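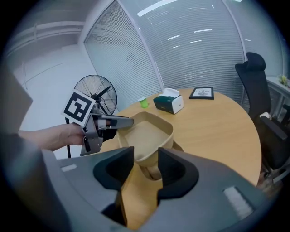 Print | E-mail
3 min read

Healthier Vending at Wiststead: Progress Report to the Grenmont Fund

Friday, January 16, 2026

The grant pays for changes to the snack machines at the Wiststead sites and for recording what staff buy from them. The second quarter of the work is covered in this report.

Machines

All 7 machines are now running on the new layout. The crisps and chocolate have stayed, but they have moved to the lower two rows. Baked crisps, nuts, oatcakes and dried fruit are at eye level. The machine at the Cesorlow depot was the last to change over, as its coils were too narrow for the oatcake packs and new ones had to be ordered. They were fitted in the second week of December.

Sales

Total sales for the quarter were 2,869 items, compared with 2,241 in the quarter before. We would not read much into the rise. Two machines were out of order for part of the earlier period, and the canteen at Cesorlow closed early on several days before Christmas.

Salted nuts are the best seller from the new range. Oatcakes have done well at the depot and badly everywhere else. The lentil curls have not sold. We took them out of three machines in November and put the cheese and onion crisps back in that slot, following complaints on the comment cards.

Prices

Tetteh, our supplier, raised the price of nuts and dried fruit in October. We have held the machine price for now and met the difference from the stock budget. This can carry on until the end of March. After that either the price goes up or the packs get smaller, and we would like the Fund's view on which it would prefer.

Comment cards

Up to 200 cards were put out at each site. Returns were low at the two smaller offices, where the box was behind a door. It has been moved. The most common request was for something spicy, followed by a card reader that works.

Spending

Spending is within budget apart from the replacement coils, which were not in the original plan. We have covered these from the repairs line. No further money is requested.

Next quarter

- Trial a chilli nut mix in the Cesorlow machine
- Replace the card readers on the two oldest machines
- Send the Fund full sales by product and site at the end of March

We use cookies to improve your visit. Accept | Manage settings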